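The woman who runs the lost property desk at Mowat station has been at it for eight years, and she would like you to stop describing your umbrella as black.

"They're all black," she says. "Give me the handle."

Last September the desk took in 965 items. Of those, 669 went unclaimed, among them a trombone and one good boot. "You'd think the boot person would have noticed," she says, and goes back to her sandwich.
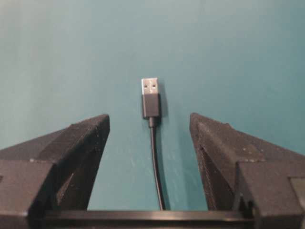

Phone chargers are the worst. People won't cross the street for one, she says, yet they'll fight over it at the counter. She once watched two men argue over a cord until their train to Remeck left without them. Both claimed to recognize it.

Does she ever lose things herself? She takes a while over this.

"My keys, twice. I filled out the form like anyone else."

And did the desk find them?

"Once," she says. The other set is presumably still riding the Zisidia line. She has changed the locks, and the trombone goes to auction next week if anyone is missing one.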